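Clutow Library Opens Its Evening Room Again in September
Local News

The evening study room of the Clutow public library will open again in September, after being closed for the whole summer because of the repair of the heating pipes. The room will have 40 seats, and visitors can stay until 9 p.m.

Sandra Greenwood, head of the library, told our newspaper that the work took longer than the town expected. The old pipes under the floor were in worse condition than the plans showed, and the company had to order parts two times.

"We received many letters about it," Greenwood said. "Most of them were kind, and a few were not so kind. People want to have their quiet place back, and I understand them very well."

A petition to keep the evening hours was signed by 252 residents in the spring. It was started by Jade Hollis, a nursing student who lives on Mellor Street with her brother Dean Hollis and two other students. At home, she said, there is only one table, and it is in the kitchen.

"I work in the mornings, so I study in the evening," she said. "When the room was closed I went to the bus station cafe. It is warm there, but they play the radio all the time."

The town council discussed in May if the evening hours should be cut to save money. In the end the members voted to keep them, but the room will now be open on 3 evenings in the week and not on five as before. The council will look at the visitor numbers again after the winter.

Some things inside will be different. The long tables were moved closer to the windows, the carpet is new, and the newspapers can now be found next to the main desk. Food is still not allowed - water in a closed bottle is. Readers who need a locker should ask for the key before 8 p.m.

Gizella Simon, who worked in the library for many years before her retirement, will come back to lead the Hungarian reading circle. The group will start with short stories, and beginners in the language are also welcome. Registration is at the main desk and it is free of charge.
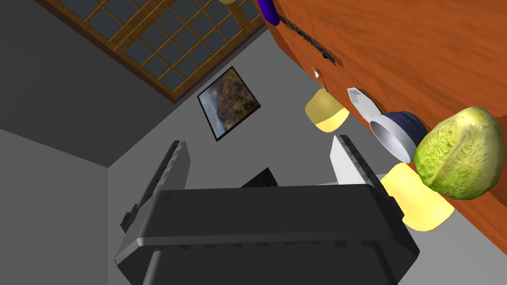

A computer-rendered picture of a black gripper.

The library also asks readers to return the books they borrowed before the summer. No late fees will be taken during the first week after the opening. Books can be left in the box at the side entrance, also at night.

Text: Poppy Hartley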